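Boards > Laundry, Repair and Rental > Machines and Automation > Teaching the folding arm, coats edition

Teaching the folding arm, coats edition 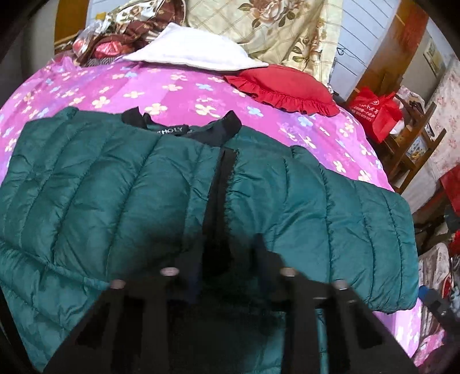

Green puffer, laid out front side up and ready for the sleeves.

**tkotian**
Started by Tharun K, returns floor, Prutine (Umerura depot)

Right, I promised an update once we'd moved on from T-shirts and we have, so settle in. For anyone who missed the first thread: we clean and re-pack returned outdoor clothing, and the depot is putting in a folding arm from Okham. It learns from us. You pick up the hand gripper, fold the thing the way you'd normally fold it but using the gripper's two fingers in place of your own, and the recordings go off to train the arm. Some of us do it on the benches and some of us do it at home on a bed or whatever flat surface there is, paid at the same rate.

And I love it? I didn't expect to. Nine years I've been folding coats and I had never once thought about HOW. Then you get two stiff fingers to do it with and suddenly you're thinking about which seam to pinch, because if you grab the middle of a padded section it just squashes and slides away from you. Seams are the trick, by the way. Get hold of one and the panel comes along with it.

Puffers are the fun ones. Sleeve in, smooth it, other sleeve in, bring the hem up in two goes, press the air out with the side of the gripper. My first attempts looked like a duvet having a row with itself.

Anyone else doing coats yet? How are you dealing with stand-up collars?

**lihua_x**
Coats here too, other shift! I leave the collar until last and fold it flat with the closed fingers, a sort of stroking motion. If you try to pinch it, it springs back up. Yanling does it first and gets on fine, so there may not be a right answer, and the Okham people told us they want both.

Lovely green on that one.

**pressroom_ultan**
I'll be the misery then. Ultan Keane, pressing and packing, different firm (Voicu, the linen hire lot). We had all this two winters back. Very friendly, everyone got a go with the gadget, biscuits at the meeting. When the machine came in the packing line went from a full bench to a couple of people feeding it and clearing jams. They didn't sack anyone, I'll give them that, but leavers weren't replaced and the ones left behind got the dull half of the job.

So I'd ask what you're being paid for, Tharun. An hourly rate for folding, or something for teaching? They're different things in my book.

**tkotian**
Fair question and I'm not going to wave it off. It's the hourly rate plus a bit per accepted recording. Nothing after that. Yanling raised it at the floor meeting and the answer was "we'll look at it", so make of that what you will.

What I can say is what's changed so far. The arm does plain tees and base layers in the mornings, and the people who used to do those have mostly gone over to repairs, which we could never keep up with. I've got a proper zip bench now! I replaced a slider on a ski jacket this week that would have gone in the rag bin last year. That's a better day's work for me, hands down.

**yanling_jin**
Collar first, I will die on this hill. With the collar down you've got a straight top edge and the rest follows.

On Ultan's point, I agree with him more than Tharun does. I like the work and I like the kit, but I asked for two things in writing: that anyone moved off folding gets trained for the repair bench on paid time, and that our names aren't attached to the recordings in a way a manager can use to rank us. We got the first one. Still waiting on the second. If your place is about to start, ask before the grippers come out of the box, it's much easier then.

**zeylong**
Zeyu, I look after the recordings at the Okham end, so bias declared. Two practical things.

Slow down at the start of each fold. People get quick (you're all very quick) and the moment where the fingers close on the fabric is the bit the arm needs most.

Also, please don't tidy up for us. A patterned sheet, pillows at the top, bags and blankets round the edges, all useful. If every coat was on a clean white table the arm would be lost the first time somebody left a carrier bag on the bench. The set of coats we've got is roughly 1000 recordings now and the home ones are some of my favourites.

Yanling, I can't promise anything on names from here, but I've passed it up and I'll come back to this thread when I hear.

**pressroom_ultan**
Appreciate a straight reply, Zeyu. Paid training in writing is more than we had, and fair play to Yanling for that. I'm still of the view that the lad who comes in after you lot won't get the folding bench to learn on. That's where I learned fabrics. You handle enough of it and you know what a thing's made of with your eyes shut.

**lihua_x**
That's the bit I worry about too. Our two newest starters went straight to feeding the arm and they don't know a good seam from a bad one. I've been pulling them over for an hour after lunch to do coats with me, with the gripper and then by hand. They're enjoying it, one of them's already neater than I am.

**tkotian**
Stealing that idea for our shift. I'll ask if it can go on the rota.

And Yanling, I tried collar first on a big down parka this afternoon. It worked a treat. I'm still leaving it until last on the thin ones.

**yanling_jin**
I'll take that. Try it with a hood next, you'll want the hood tucked inside before you touch the sleeves.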